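FOR IMMEDIATE RELEASE – January 5, 2019

# Herkton Buys Prodlow Table Linen Line, Keeps Turnow Finishing Shop Open

**TURNOW** – Herkton, the home textiles company, has bought the table linen line of Prodlow. The deal covers the patterns, the print screens, the stock on hand and the lease on the finishing shop in Turnow. Terms not disclosed.

All 32 people at the Turnow shop have been offered jobs at their current pay. Most have already signed. The shop reopened this week after the holiday shutdown and is filling orders placed before the sale.

"We wanted the patterns, but we wanted the hemming room just as much," said Valdis Lapiņa, general manager of Herkton. "You can buy a print anywhere. Getting a thin cloth to lie flat after three washes is harder, and the Turnow people know how to do it. Moving that work would of been a mistake."

**What changes for stores**

Existing accounts carry over. No new paperwork. Orders, invoices and returns go through Herkton starting now, and open Prodlow credits will be honored through June. Stores that still have the old Prodlow order forms can use them up.

Wholesale prices on runners, napkins and place mats stay where they are until June. Tablecloths over six feet go up slightly – cotton costs, mainly. New price sheet goes out with the spring catalog.

Minimum order drops from 12 pieces to 6 per pattern. Small shops have been asking for this for years, and Prodlow's old system couldn't handle it. Mixed cartons are fine as long as the sizes match.

Herkton now ships to almost 600 stores, 477 of them independents. The Prodlow accounts are included in that total.

**What changes for shoppers**

Not much at first. Labels will say Herkton by summer. Sizes stay the same, so a replacement napkin bought next year will still match the set at home. The care instructions have been rewritten in plainer words: cold wash, low heat, iron on the back side.

The Greco collection, Prodlow's heavier solid-color line, continues in eight colors. Two slow sellers, mustard and slate, are being dropped and will be sold at the Turnow outlet while they last. Lightweight leaf and flower prints continue too, with more runner lengths planned.
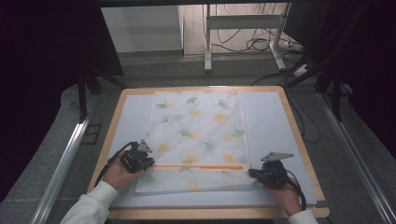
*Thin white cloth with a ginkgo-leaf print in soft green and orange-yellow.*

Samples of the spring prints are avaliable to buyers on request. Please give store name, account number and which patterns you want – up to five swatches per store, no charge. Full-size samples are billed and can be returned for credit within 30 days.

**About Herkton**

Herkton makes and sells table and kitchen linens for independent stores. The company is privately owned.

**Press and buyer contact:** Valdis Lapiņa, Herkton, Turnow office. Interviews by phone or at the shop, mornings preferred.

###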